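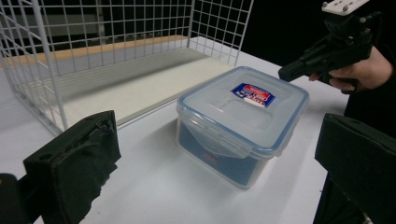 Zoi Mavromatis wanted to know, under my October post, whether the Jidero grippers are worth it if all you plan to do is kitchen stuff, lids and boxes and so on, or whether she should save up for a proper arm. She also asked how long the foam lasts. I started typing a reply and it got long, so it's a post now.

Short version: yes, for kitchen stuff they are fine, and the foam does not last very long.

The Jidero kit is a pair of hand-held grippers. You hold one in each hand, you do the task yourself, and the recordings go off to train whatever you're training. The pair cost me 715 dollars with shipping. I bought mine from Gradarwood, who were slow to answer email but packed everything well. The other kit I looked at was the Lilel, at 1000 for the pair, and I'll get to that.

Assembly took me an evening. The fingers come already mounted, the plates on top don't. You get a bag of small screws and a hex key that is slightly too soft, so use your own if you have one. The printed instructions skip the step where you set the finger travel. It's in the PDF on the download page, near the end, after the warranty section. I would have liked it before I closed everything up.

I've mostly been working with plastic food storage containers, the kind with a clip that folds down over the side. I picked these as my main task because clips are hard. A cup is easy, you close on it and lift. With a clip you have to steady the box with one gripper and get the tip of the other under a tab that is not very big, then pull outward and up without sliding the whole thing across the table. On a smooth white tabletop it wants to slide. My first afternoon was mostly pushing a box around.

What helped was to stop squeezing from above. If I bring the steadying gripper in low, with the flat of the finger against the wall of the container, it stays put with very little force. The clip comes up much easier after that. Closing it again is simpler, you just press, but you have to press near the hinge side first or the lid rides up at the other end.

Clear plastic was the other thing I was curious about. I had read complaints that see-through containers don't show up well in recordings. I can only say that mine has something deep blue in the bottom and a thin blue rim on the lid, and the edges are easy to find when I play clips back. With a fully clear box I had more trouble. I'd start with something that has some color in it.

The black backdrop was Aliki's suggestion. Aliki Koutsoukos has a setup with the same grippers and she told me to quit recording against my bookshelf. She was right, the clips are a lot easier to review now. One drawback is that the grippers are black too, so whatever part of them rises above the far edge of the table is harder to pick out. It hasn't caused me a real problem so far.

Now the foam. The fingers are padded, and the padding is the weak point of the kit. Mine is worn and has started to fray a little at the front, and I don't think I've been rough with it. Wire is what I blame. I also do a task where things go in and out of a white wire mesh basket, and if you come in at a bad angle the mesh catches the padding. It still grips fine. But there were no spare pads in my box, and Gradarwood only sells them with a complete finger attached, which seems wasteful to me. I wrote to ask for loose pads and got a polite answer that they would pass it on.

Weight is fine for the first half hour. After that I notice it in the wrist, more in my right than my left. The grip sits underneath the body, so you end up with your hand curled below and the weight on top of it, and when you hold it out level for a while you feel it. I take a break after two sets — the clips get sloppy if I don't.

The software that comes with it is called Fawzy and I don't love it. It does the job. It loads the recordings, lets you trim them and lets you mark the bad ones. It does not let you rename a batch once you've saved it, so I now have a batch called "test lid lid" that is my best set of lid recordings and will be called that forever. The trim handles are also hard to grab on a laptop screen. An update came through a while ago that made loading faster, so somebody is working on it.

About the Lilel. I tried a pair at Aliki's for a morning. The fingers are slimmer, which is better for clips and tabs, and the trigger is smoother. The body is longer though, and I kept bumping the basket with it. If you have the extra money and you mainly do small parts, I can see it. For boxes and lids I didn't do any better with it than I did with mine.

So, Zoi, I would get the Jidero, and ask about pads before you order. If they tell you loose ones are coming, let me know and I'll order some too. I haven't tried jars yet. I have a couple of screw-top ones set aside, and I suspect the wrist twist is going to be unpleasant with the weight where it is, but I'll write that up when I've done enough of them to say.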